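Brenville Robotic Suturing Project

The Brenville Robotic Suturing Project is a student engineering project at the Brenville Institute of Technology. Students program a pair of instrument arms to place and tie surgical stitches in tissue. It grew out of an elective course, Robotics 201, and is run from the Lamov Laboratory on the institute's north campus.

History

The course first offered suturing as a final assignment, using foam pads and thick cord. Interest was high enough that the assignment became a separate two-term project, with places for 19 students. Teams of three or four share one workstation and book it in blocks. Tissue work was added in the third year, after the laboratory put in a cold storage room.

Coursework

The first term covers arm kinematics, camera calibration and thread handling. Students begin by moving the arms by hand control and then write routines for single steps, such as gripping a strand or passing it from one arm to the other. In the second term the steps are joined into a full stitch. Knot tying takes up most of that term, and teams often rewrite their grasping code several times before the final review.
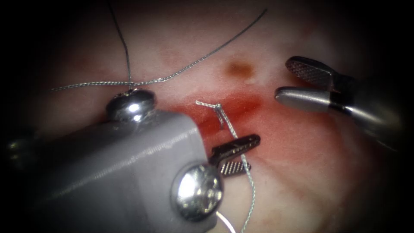

Two instrument arms at a knotted suture, with the thread held in the jaws of the left arm.

Each team keeps a log of its trials, which counts toward the grade. The final review consists of 11 timed tasks, scored on knot placement, thread tension and damage to the tissue. Teams may restart a task once.

Maksymiv Cup

Since its fourth year the project has sent teams to the Maksymiv Cup, a student contest held each April in Bondura. The contest uses a shared set of arms, and entrants bring only their software. Brenville teams have entered both the single-stitch and the running-stitch events.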